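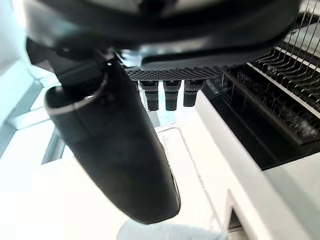
3.2 Care of the gripper between runs

We had hoped to say very little about maintenance in this paper, but so much of our time went into it that leaving it out would give a rather rosy picture of what running the Kitura cell is like from day to day. Most of the trouble came from the fingers. They are rounded and smooth, which is kind to the objects being handled, and yet the same roundness lets a small error in mounting angle go unnoticed for quite a while – long enough, in one case, to spoil 15 trials that we then had to repeat.

Figure 4. Wrist camera view, with one gripper finger in the foreground and a black wire rack to the right.

After that we settled into a routine, first written down by Ffion Vaughan in March and changed only a little since. Every 40 cycles the arm is parked and the fingers are wiped with a lint-free cloth. The operator then feels for play where each finger meets the mechanism, and if there is any, the finger comes off and is seated again before work goes on. The wrist camera view is compared with a stored reference at the same stop. In our view the finger takes up a good share of the image (Figure 4), so even a slight shift in its outline is easy to spot by eye, and we never felt the need to automate this step.

Over the whole study the cell completed 195 stops of this kind. We reseated a finger at four of them, all in the first weeks, before we switched to the Junix fasteners. The wrist calibration was left alone unless a finger had been removed – a habit we would gladly recommend to anyone setting up a similar cell, as our early and overeager recalibrations did more harm than good.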